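The fridge that does everything except get on with it

Shopping for a new refrigerator used to take a lunch hour. Then the salesmen discovered "food storage solutions", and I have been suspicious ever since.

My old fridge lasted longer than most of my furniture. It had a light, a salad drawer and a rattle. When it gave up in April, with a leg of lamb inside it, I assumed I would go out, pay for another one and have it humming by the weekend. I didn't. I spent most of the summer reading brochures, pulling at doors in retail parks and being told that I was asking the wrong questions.

My question was whether it would keep the milk cold. Apparently this is old hat. The new Hisosen range, according to its leaflet, offers "a calmer relationship with freshness". Flinora, which sells at the other end of the market, promises "zoned living for leaves". I have read that second phrase to several people and none of them could tell me what it means, though one thought it might be to do with houseplants.

The prices are clear enough. A plain Flinora upright can be had for £480. The Hisosen that the brochure most wants you to look at costs £3,463, and if you hesitate the man in the shop will let you know that there is a version without the touch panel for £3,000. I am told the saving is "significant". So is three thousand pounds.

What you get for the difference is hard to say when you stand in front of one. Shut, they are tall rectangles. Open, they are tall rectangles with shelves in them.

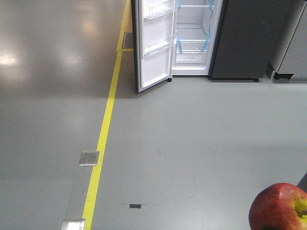
My own view is that a fridge should be judged empty, with the door open, before anybody has had a chance to dress it with lemons. Showrooms hate this. They like a bowl of glossy fruit on the middle shelf and a bottle of something sparkling in the door, and by the time you have finished imagining yourself as the sort of person who owns that bottle you have forgotten to check whether a casserole dish would fit. A bare one, with the blue shipping tape still holding the shelving and nothing at all in the clear door bins, gives you no such help. You see a glass shelf, a crisper drawer and a lot of white plastic. You start to wonder where the butter goes.

Where does the butter go? On my old fridge there was a little flap for it. The flap snapped off in the first year, but I knew where I stood. On half the models I looked at this summer there was no butter place of any kind, and when I raised it I was shown a door bin and told it was "fully flexible". A bin is a bin. Put butter in it and it slides about next to the mustard.

The trouble with door bins

I have come to dislike the modern door bin quite a lot. Makers are fond of clear plastic, which looks lovely on the day and shows every ring of ketchup from then on. They are also oddly shy about depth. Take a four-pint milk bottle with you, an empty one, and try it in the door before you listen to a word about airflow. I did this in Rudthorpe, in a branch of Phillips, the family electrical shop at the bottom of the hill, and was looked at as if I had brought a goat. The bottle went in on the third model I tried. On the first two it stuck out so far that the door would have had to be shut with a hip.

The shop was otherwise decent about it. They let me take a drawer out and put it back, which I'd advise everyone to do, as the ones that glide when empty and new are the very ones that jam with a cauliflower in them.

Then there is the door itself, and which way it goes. A door that opens towards a wall needs more room than the measurements let on. The width on the label is the width of the box. It takes no account of the fact that you may have to swing the door well past square to get the bottom drawer out, and if there is a worktop in the way you will be easing that drawer out at an angle for the next ten years. Most sellers will say the hinge can be swapped. Ask who does it, and what they charge.

Dark outside, white inside

Colour is where the trade has really enjoyed itself. White is for students now. Silver had its turn and everyone found out about fingerprints. This year it is charcoal, or slate, or a sort of blue-grey that one brochure calls "harbour", and the finish has to be matt.

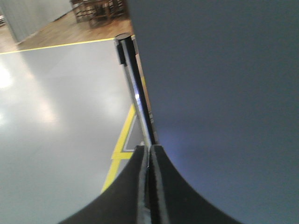 A flat blue-grey surface: matt, moody and everywhere this year.

I don't mind it. In a big kitchen with a good window a dark fridge looks rather smart. In mine, which gets its daylight second-hand through the hall, it would be like keeping a wardrobe next to the cooker. And the salesman's claim that matt "hides everything" wants testing. I pressed a thumb to one, a clean thumb as far as I know, and the thumbprint was still there when I came back from looking at the freezers.

Nor does the colour carry on inside. You pull open this sombre slab of a door and get the same bright white liner that fridges have had since my grandmother's day. I find that rather cheering. White shows the spill behind the drawer, and you clean it up. There is a luxury model on sale with a dark interior, and I can only suppose it was designed by someone who eats out.

Getting it through the door

Having chosen, you face delivery. "Free delivery" means to the front step. Into the kitchen is a further charge, taking away the packing is another, and removing the old one is a conversation. Measure your hallway at its narrowest, then measure the radiator you forgot was there.

Once it is in, leave it standing for as long as the booklet says before you switch it on, and go round it with some patience for the tape. There is always more than you think. Strips hide down the side walls, at the front corners of the shelves and on small tabs you would take for part of the fittings. Peel slowly. I once found a piece two years on, behind the eggs, by which time it had more or less joined the family.

See that it stands level too. Small wheels and feet do a great deal of work on a tall cabinet, and kitchen floors are seldom as flat as the ones in shops. If the door drifts open by itself, the front wants raising a touch.
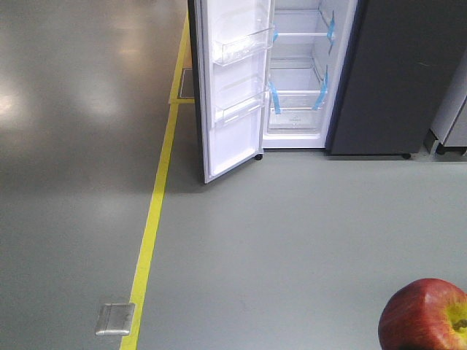 What I bought

After all that, I went back to Phillips and bought the £480 one. It is white. It has glass shelves, one salad drawer and 3 bins in the door, the lowest of which takes the milk. There is no panel to touch and it has never told me anything about my leaves.

The man wrapped up the sale by offering me an extended warranty, and I asked what it covered. He read for a while. It didn't cover the bins.

I have since had a neighbour round who owns the Hisosen, and she is very happy with it, particularly the quiet. Mine does hum. She keeps her butter in a dish on the worktop.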